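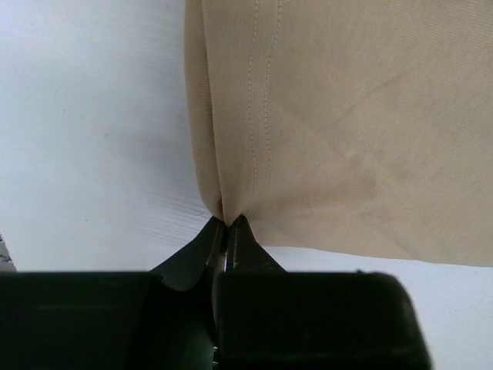

Beige fabric with two rows of stitching, held near its lower corner.

When I called Zubaida Orakzai at four in the afternoon, she was waiting for a board to finish its memory test. She maintains the boot code for the Trevudex, a small single-board computer with soldered flash, and in May she published a recovery tool called Nillodent. I wanted to ask her why so many boards are declared dead when they are still fine.

"Most people stop at the first red line in the log," she said. "The tool writes 'no device' and they think the chip is burned. But the chip has not even been asked yet."

According to her, the usual cause is the cable. The Trevudex enters its loader mode over USB, and it stays there only for a short moment if the host does not reply. With a long cable, or with a hub in between, the reply comes too late. In her own tests she waits 2000 milliseconds before she gives up, and the older tool waited 100. "It was a very small number that somebody typed once, and then it stayed for years."

I asked about the backup, which is the part of Nillodent that users complain about the most. It reads the whole boot area before it writes anything, and there is no option to skip this. She did not want to apologize for it.

"The network address and the memory settings are stored there. If you erase them, the board starts, but it starts as a stranger. I had to write a new address by hand for one user, and we exchanged many messages until it was correct." 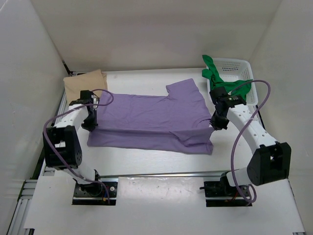
The work on the backup was done together with Andis, the company which sells the board, and with a developer who signs only as Chaturvedi. He found that block 2459 was read wrongly on one revision of the flash, always with the same bit changed. Zubaida did not believe him at first. "I told him to change his power supply. He changed it, and the bit was still wrong. Then I bought the same revision, and I had the same bit."

The correction took them around 4 weeks. Now the tool reads each block twice and compares the two copies, and if they are different it lowers the clock and tries again. Reading is slower because of this, and she accepts it.

For the next version she is preparing clearer messages. Instead of one general error, the user will see at which step the connection was lost. She also wants to remove the need for a driver on Windows, but she could not promise it.

Before we finished, I asked what a person should do tonight with a board that does not start. "Take out the card, use the short cable, and hold the button before you connect the power, not after," she said. "And please save the log. Then write to me."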